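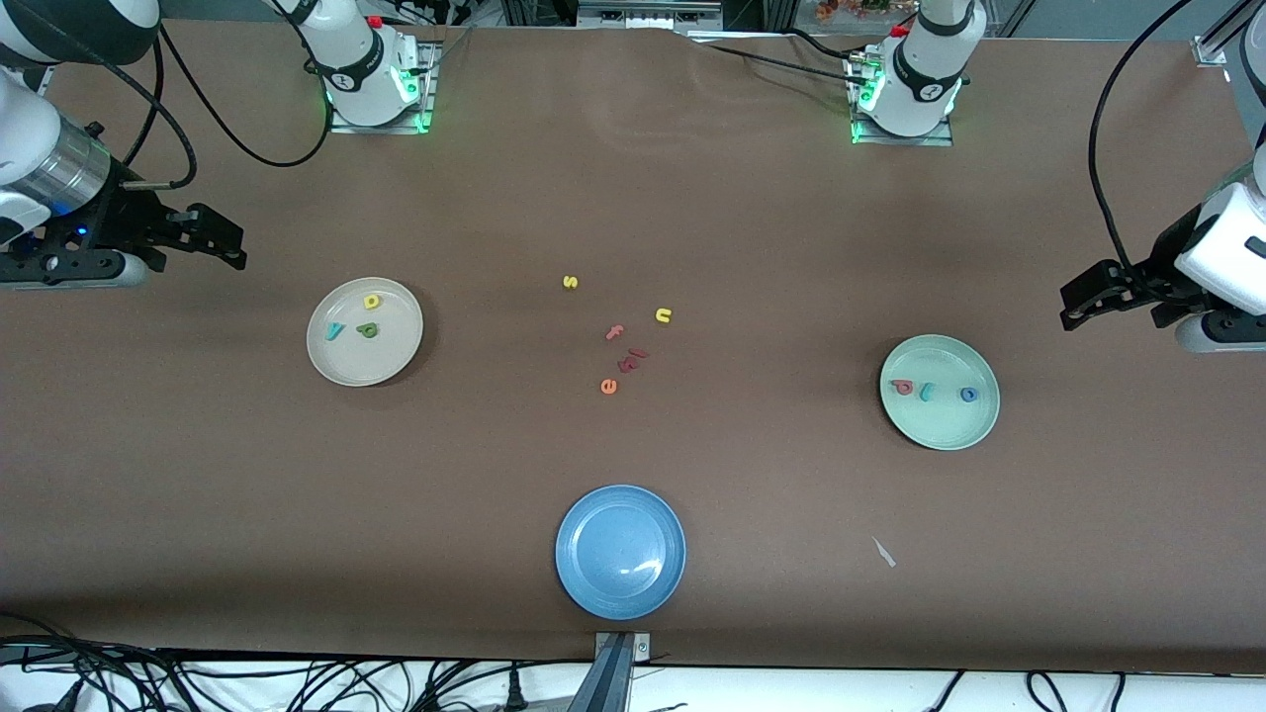
The two arms of the Kiltar kit at the letter table.

Robots for Young Readers: The Kiltar Kit

Kiltar is a pair of robot arms that schools and libraries can hire from Widmer, a company in Bitholm. The arms are used to show children how a machine picks things up, moves them and puts them down again.

What is a gripper?
A gripper is the robot's hand. Your own hand has a thumb and four fingers, but each Kiltar gripper has only two fingers. They open, move to either side of an object and then close on it. Foam letters are good for practice - they are light and soft, and they come in many shapes.

What is the task?
The letters begin on the table or on a plate. The robot is asked to move a chosen letter to a chosen plate. A letter "i" is narrow and a letter "o" has a hole in the middle, so the fingers must take hold of them in different ways. Letters may also lie on their sides, as the red "r" does.

Why are there two arms?
One arm cannot always reach the whole table. With two, each arm can work on the side nearest to it. They must take turns in the middle so that they do not bump into each other.

Who may use the kit?
Kiltar is offered to groups of children aged 11 and under. Each visit lasts 46 minutes and is led by two trained members of staff. Children must stay behind the floor line while the arms are moving.

The first visits took place at Skustudthorpe Library in October. Schools wishing to make a booking should ask a teacher to write to Marlies Hollenstein at Widmer.

This website uses cookies. Accept | Settings

Contact us | © Widmer, Bitholm | Back to top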